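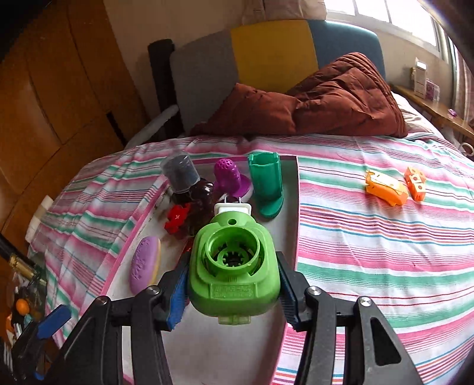 Figure 2.1 A green plug-in device held between the ridged blue pads of a hand-held gripper. The prongs point away from the operator.

Chapter 2
Buying a Hand

In this chapter you will:
read a supplier's offer for a hand-held gripper kit and work out what is being sold
tell the difference between a grip and a task
write a bench trial that a second person could repeat
decide who pays for the pads

2.1 The brochure arrives

Sooner or later everyone who works with robots gets a brochure. Ours came from Desix, and it offered the Prusico, a gripper you carry around by hand and use to pick things up. Readers may feel they already own something of the sort, at the end of each arm. The brochure had thought of this and devoted a page to it.

The argument goes like this. A person's hand does far too much. It rolls things, hooks things, feels them slip and fixes the slip without bothering to tell the brain. If you want examples that a two-fingered robot can learn from, you have to collect them with two fingers. So the operator puts up with a worse hand for the afternoon, and the recordings come out in a form the robot has some hope of copying. It is a sound idea, and it survives being written up by a marketing department.

The Prusico was offered to the teaching lab at Tromham in two ways. We could buy the kit outright, or we could take it as a service through Chaudhary, a reseller, who would supply the grippers, collect the recordings each Wednesday and send back a report. The service came with 200 recordings in the first month. What counted as a recording was explained in a footnote, and the footnote referred us to a schedule. Chukwuemeka Mohammed, who ran the trial, asked for the schedule in March and has become quite good friends with the person who keeps promising to send it.

2.2 What the fingers are up against

Look again at Figure 2.1. The green device has a rounded, squarish body, a narrower neck and a plug base with two metal prongs. The pads press on its left and right sides, and the prongs are left clear. For a part that may later have to go into a socket, this is the grip you would hope for. Take hold of the plug end and you have picked the thing up beautifully and made it useless.

Now look at the tray. An oval block with raised markings, a clear cup lying at a lean, a small red piece bearing the letter K and a purple object with holes in its top each ask something different of a pair of flat pads. Clear plastic is hard on cameras. Small flat pieces are hard on fingers, including the free ones. Supplier demonstrations have a marked fondness for cubes.

A grip is the moment of contact. A task is everything the contact was for. The brochure reported success in grips. Customers, on the whole, are after tasks, and the gap between the two is where most of the disappointment in this industry is stored.

2.3 Reading the offer

Before you agree to anything, put these to the supplier in writing.

Which objects were used in your tests, and who chose them?
Does an attempt count if the operator had a second go?
Are the pads covered by the warranty, or are they "consumables"?
If we stop paying, do we keep our recordings?

Desix answered the first promptly and at length. The reply to the third ran to a single word, and the word was "consumables".

2.4 Setting up a trial

Our bench trial allowed 30 minutes per operator, mixed objects, no practice. We set the pass mark at 70 per cent of tasks completed, and wrote it on the whiteboard before the kit was unpacked. Do the same. A pass mark chosen afterwards has a way of landing just under the score.

Each operator fills in one line per attempt: the object, where the pads touched it, what was supposed to happen next, and whether it did. Leave a wide column for remarks. You will want it for the cups.

Section 2.5 works through the trial sheet line by line.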